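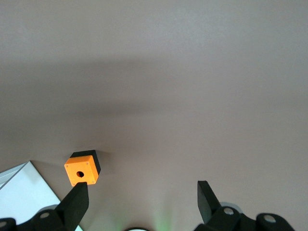
*Reading time: 2 minutes*

**Notes for the school website talk, Sun 7 October**

Good morning. My name is Tia Sedgwick and I take care of the website of Hurcombe school. (Wait for the late people.)

Our old site had 611 pages. In July I made a list of all of them, and 544 had no visit during the whole school year. Say this number slowly.

The parents wanted the lunch menu and the bus times. Both were inside a PDF, under "Documents", then "Other".

- We moved to Florness. Show the old menu first, then the new one.
- The Brivgate calendar is now on the home page. It was two weeks of work, mostly because of the time zones.
- Do not go deep into the search. If somebody asks, talk after. 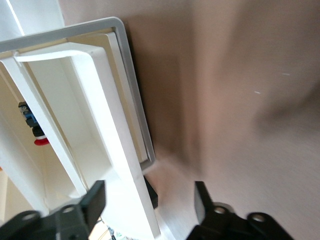

*Slide 5: white cabinet and gripper fingers*

Next part is about who can edit. Before, every teacher had to write me an email. Now each class has its own page, and I only check the links on Fridays.

Dzene, our translation tool, is still not good with the names of subjects. Show the "Physical Education" mistake if there is time.

Questions. Leave the address of the site on the screen.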